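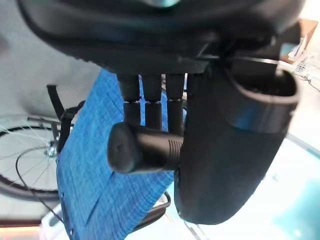
Vol. 26, p. 165

Rurico (novel series)

Rurico is a series of children's fantasy novels by the Welsh-born Canadian writer Lleucu Llewellyn. It consists of five books and a collection of short stories, all issued by the small press Maddocks. The series follows Rurico Penn, a ferryman's apprentice in the river town of Brundstead, who learns that the ferry can reach places that have been left off the map. It is usually shelved for readers aged nine to 13.

Background

Llewellyn wrote the first chapters while working as a school librarian. An early draft was set by the sea and had a lighthouse keeper's daughter as its main character. She moved the story inland after reading about cable ferries, and kept the daughter as a minor character, Hesper, who has a larger part from the third book onward.

The manuscript was turned down by several publishers before it reached Emlyn Ruddock, then the children's editor at Maddocks. Ruddock asked for a shorter opening and a new ending, in which the ferry is lost. Llewellyn agreed to the first change at once and to the second only after a year of rewriting. The first printing of The Ferry at Brundstead was 2000 copies, in paperback, with a two-colour cover.

Setting 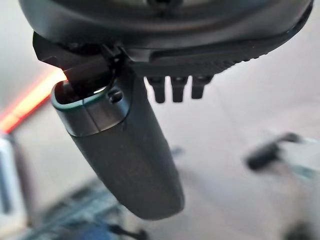
Most of the action takes place along the Orrel, a slow river with Brundstead on its west bank and the rival market town of Horthorpe on its east. The two towns keep different calendars, and several plots turn on a character arriving a day too early or too late. The fourth book, The Horthorpe Clock, is the only one told mainly from the eastern side.

Magic is used sparingly. The ferry's extra landings open only when the passenger has paid in something other than money, and the price is not always known until the crossing is over. Llewellyn kept a notebook of every fare paid in the series, part of which was printed as an appendix to the story collection.

Illustrations and editions

The original paperbacks have chapter headings in pen and ink by Lauri Koivisto. He also drew the map of the Orrel, which was redrawn for the third book after readers wrote in to say that the mill was on the wrong side of the weir. Later hardcover editions keep his headings but replace the covers with paintings by Trí Giáp.

The first book runs to 234 pages in its original form. The hardcover text restores a short scene at the toll house that had been cut for length.

Reception

Early notices were few but mostly favourable. The critic Mirko Vitale praised the dialogue and the treatment of the river, and found the second book's middle chapters slow. Sales grew chiefly through school libraries. Some parents objected to the death of the ferryman in book three, and Maddocks added a brief note for teachers to later printings.

See also

Cable ferries in fiction
Canadian children's literature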